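Open day at the Olden guesthouse school

Three hours on the bus and I'd do it again tomorrow!
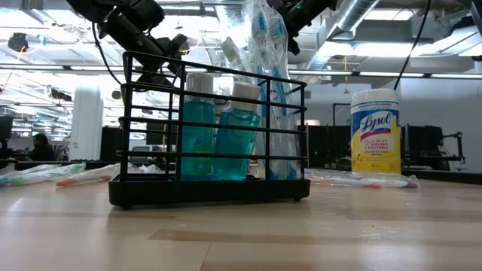 Photo: Kátia Sales

I'd wanted to see Olden since June, when my cousin started the hospitality course there, and the February 2020 open day finally gave me an excuse. The school sits above Barbosa, up a hill that my knees did not enjoy (219 steps from the bus stop, according to the sign), and the coffee at the top was worth every one of them.

Washington Cavalcanti took our group through the practice bedrooms, the laundry and a kitchen that smelled of orange cake. I liked the housekeeping talk best – he went on for ages about guest toiletries, toothbrushes included, and how people always forget theirs. I packed badly for this trip, so I kept quiet.

Lunch was ten dollars for soup, bread and as much salad as you could carry. Nearly 100 visitors were squeezed into the dining room, and the students kept smiling all the way through.

I skipped the Zurine wing (the line was too long) and went down the hill for the four o'clock bus with a slice of cake in my bag.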